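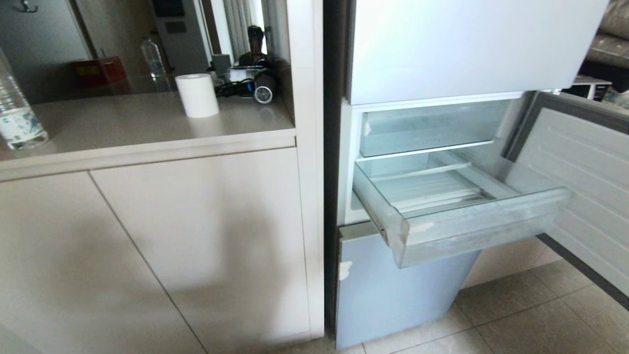 The middle compartment in the Altstead kitchen, drawer pulled out.

The kitchen rota has a new rule: empty the fridge drawers before every let, wipe them, and put back only what will be eaten in three days. Shuzhen Kong proposed it and it starts on 02/12/2018.

I have my doubts. We had much the same rule in May and it lasted about five weeks. A clear drawer is supposed to stop food being forgotten, as you can see what's in it, but you still have to open the door and look. Qiuyue Yu says a label on each shelf would help. We've had labels. People put their yoghurt on top of them.

I'm not against a clean drawer. I just don't see why it needs a rota with eight names on it when whoever is making the tea could do it with a cloth — and when one tangerine in the bottom of a drawer hardly amounts to a crisis. Still, my name is down, so I'll take my turn and report back.

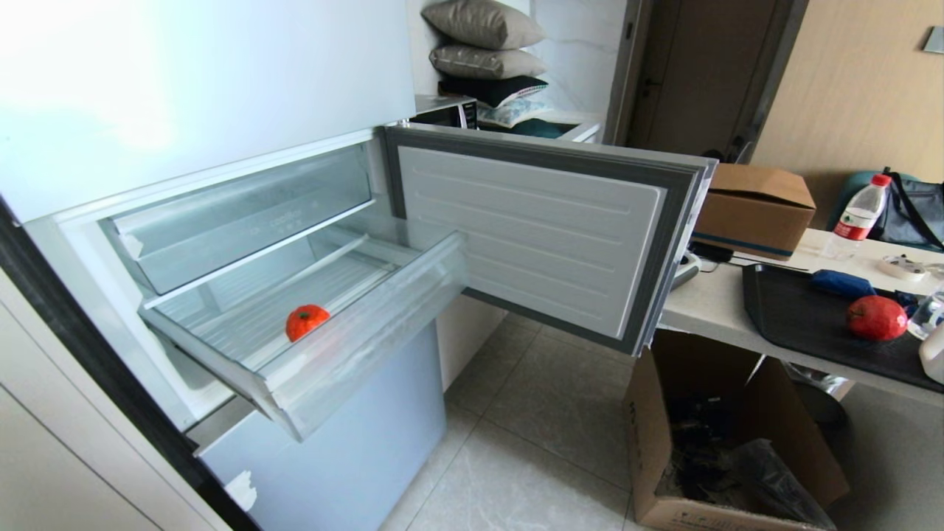 Swapping a turn
Find someone willing first, then tell Muchen Guo, who keeps the list. Notes left on the fridge door don't count.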